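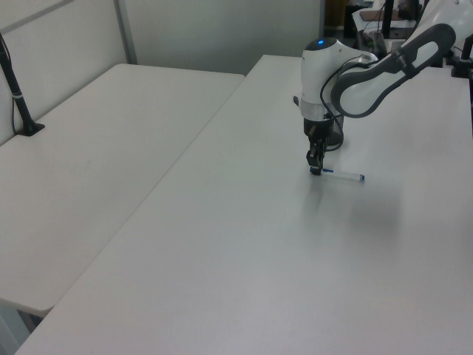
**Should marker pens be stored tip down?**

Flat is the safe answer for most of them, and tip down is fine for the rest. What I'd stop doing is standing them tip up for weeks, then buying new ones when the line goes faint.

Stationery advice is full of rules I can't get to work. The favourite is that a dead marker comes back if you stand it in hot water. I tried it on a handful from the kitchen drawer at Eltside and got clean dead markers. Leaving a faint one on its side overnight with the cap pushed fully home did more, though only for pens that had been standing the wrong way up. If the nib has dried hard, bin it.

**The cap**

Push until it clicks. If it doesn't click, look inside for fluff or a crumb. I've read that you should wrap the join in cling film. Life is short, and the film comes off.

**The pot**

A Lunevitz catalogue I was sent in February had 261 pages, a good many of them given over to desk organisers. Carousels, tiered trays, a thing with a lid. I have owned the thing with a lid. Pens went on top of it.

A plain mesh cup does the same job, with two drawbacks. Fine nibs and pencil points can poke through the holes if the mesh is coarse, and dust settles in the bottom where a cloth won't reach. A circle of card cut to fit the base sorts out both. Change it when it's grubby.

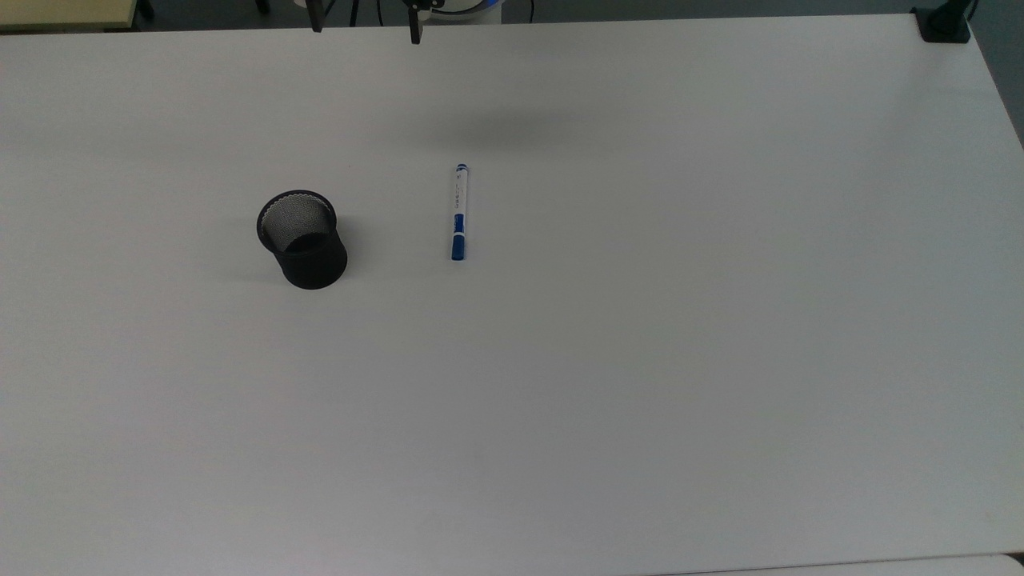 Somkiat Tanasarn wrote in to say that the pot is the problem: "Take it away. I keep one marker on the table and the spares in a shoebox, lying down. With a pot you get 30 pens, and four of them write."

I half agree. A shoebox is fine until you want the green one, and then the whole lot is out on the table. My own compromise is a pot for whatever was used this week and a flat tin for the rest.

**Marks on a white table**

Try a damp cloth and washing-up liquid first. For permanent ink, dab on a little surgical spirit with cotton wool, after testing a spot underneath — it can dull some finishes. Toothpaste gets recommended everywhere. It's a mild abrasive, and I'd sooner have the ink than a cloudy patch.

**Sorting out the dead ones**

Scribble with each pen on scrap paper, and don't put a faint one back "for labels". I did that for years.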